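Recovering a Dual-Arm Cell After an Overtravel Fault on the Frame Task

Applies to: two-arm cells on a shared front rail, Kirnilik controller
Last revised 30 Sep 2023 by Pascal Guérin

This page covers fault 44, "joint following error, contact suspected," when it is raised while the arms are working on a picture frame and its parts. The fault means one joint lagged its commanded position by more than the limit for longer than 30 ms. On this task the usual cause is a fingertip pressing on a flat part that the planner places lower than it lies. Read the whole page before clearing anything. 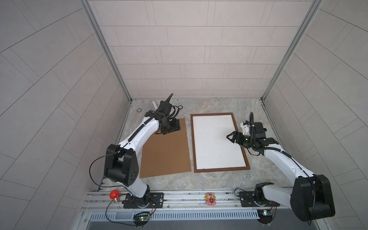
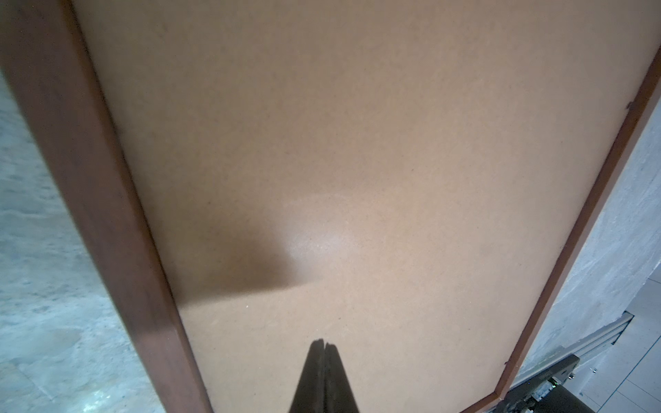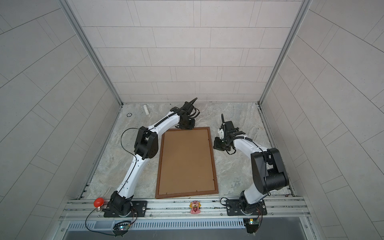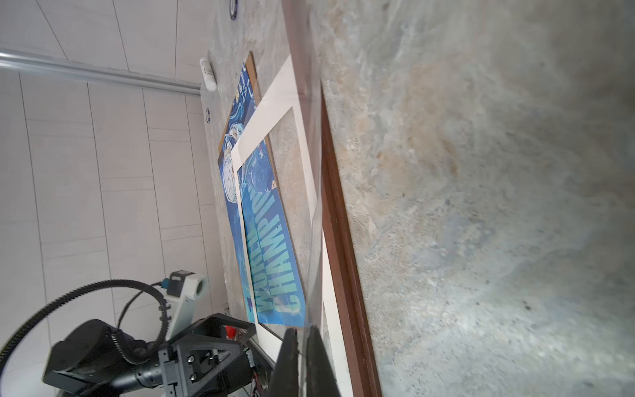

What should I do first when fault 44 appears while a fingertip is in contact with the frame?

Press the stop button and leave the fault latched. Clearing it with the joints still loaded lets the controller resume toward the old target, and the arm will push into the part again.

Step 1. Stop both arms

The stop circuit is common to the two arms, but the software hold is not. If only the faulted arm is on hold, the other will finish its queued motion. Confirm that both arms report STOPPED in the Lenditz console before you reach into the cell.

Step 2. Save the log

Export the joint log before any power cycle. The buffer holds 2,000 samples per joint and is erased at shutdown. Note which joint raised the fault and the sign of the error.

Step 3. Unload the joint

Put the faulted arm in manual mode with the speed limit at 7 percent. Jog the wrist straight up, away from the work surface. Do not open or close the gripper until the tips are clear. If the joint will not move under jog, support the forearm by hand, have a second person release the brake, and lift. The arm drops when the brake opens. Keep fingers out of the elbow.

Step 4. Inspect

Check both fingertips for chips and for play at the mounting screws. Run a hand along the cable sleeve through the full wrist rotation with power off. A sleeve that catches on the wrist gives the same fault code with nothing touched, and the log will show the error building slowly instead of as a spike. Replace any part that was pressed on and shows a dent.

Step 5. Re-measure the surface height

Run the Plono touch-off routine on the bare surface, then on the part. Enter the part height in the task file. The backing board, the mat and the border of a frame are at different heights, so one value for the whole frame will bring the fault back.

Step 6. Clear and test

Clear the fault, home each arm separately, and run the task once at reduced speed with one hand on the stop button. Return to full speed only after a complete pass with no warnings.

If the fault repeats

Do not raise the following error limit. Solange Guillot changed it on the Hamel cell in March to get through a shift, and the next contact stripped a wrist gear. Send her the saved log together with the task file and wait for a reply before running again.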